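Sep 8, 2018

Went to see the apartment on the hill again with Raghda Mansour. Second visit. The agent was running late so we waited in the lobby and read the notices by the mailboxes. The elevator is being serviced in December and everybody has to use the stairs for 12 days. The place is on the sixth floor, so I wrote that down.

It is 1,043 square feet according to the listing, with two bedrooms and one bath. It felt smaller than the first time. The living room gets sun until late in the afternoon and the kitchen has a window, which ours doesn't. The second bedroom would take a bed or a desk but I don't think both. I measured the wall where the bookcase would go and it fits with 2 inches to spare.

Water pressure in the shower was fine. One closet door sticks. Raghda ran all the taps and opened every cupboard. She thinks the rent is high for a building with no parking.
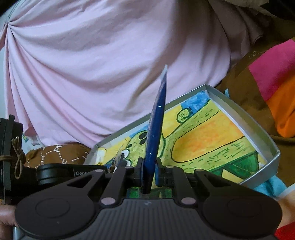 The agent, Carla Atallah, said the owner might come down a little for a longer lease. She also said another couple is coming back tomorrow. They always say that. I asked about pets because of Jaro and she has to check. If the answer is no then there is nothing more to talk about.

Walked back down the hill to see how long it takes to the bus. Six minutes going down. Coming up with groceries would be more.

Made a list of questions after supper: heat, laundry hours, who fixes things, when the deposit is due. Will call Carla in the morning. Still have to tell our landlord something by the end of the month.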